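Category: Matchday tickets > Members' list
3 replies | 2 shares

Re: Cup semi-final allocation – ballot or loyalty points?

On 22 Apr 2024 a member wrote:

> The club has told us we get 2898 seats for the semi at
> Cornesberg. Last time the points window opened for
> everyone at once and the page fell over. Is it the same
> system? Also, can I buy for my son if his membership
> number isn't linked to mine? The help page says yes in
> one place and no in another.

It is not the same system. Sales have moved to the Taheri ticket platform, and the window is now staggered by points band. Answers below, in the order asked.

1. Bands

Members with 200 points or more can buy first. That window lasts 24 hours. The next band opens when it closes, and any seats left after that go to a ballot. Points are read from your account when the first window opens, so an away match added late will not move you up a band. If the total looks wrong, write to the ticket office before then and quote the order number for the missing match.

2. Linked accounts

You can buy for another member only if the two accounts are linked. The help page that says otherwise was written for league matches and has not been updated. To link, log in, open "Friends and family", enter the other membership number and surname, and wait for the confirmation email. The limit is 2 tickets per transaction, including your own. Both members must be in the band that is on sale – the system takes the lower of the two totals.

3. Payment

Baskets are held for a short time and then released. A card that needs approval through a banking app can use up most of that time, so have the app open beforehand. Refreshing the queue page puts you at the back.

4. Delivery

Tickets for Cornesberg are mobile only. The Tirura end has its own turnstiles and the barcode will not scan at the main stand. Download the ticket to your phone before travelling, as signal outside the ground is poor.

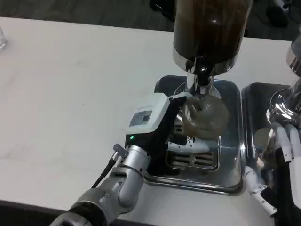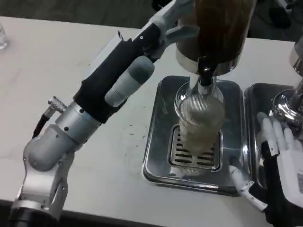 5. Returns

Returns are accepted until the ballot is drawn. After that the only route is the resale page, which refunds face value less the booking fee, and only once the seat has sold. I have asked whether the fee can be waived for linked accounts and have had no reply.

The coach list is separate and opens when the ballot result is out.

Recent in this list
- Orico Cup: kick-off time and travel
- November away points still missing
- Season ticket renewal: instalment dates
- Tirura end: where to park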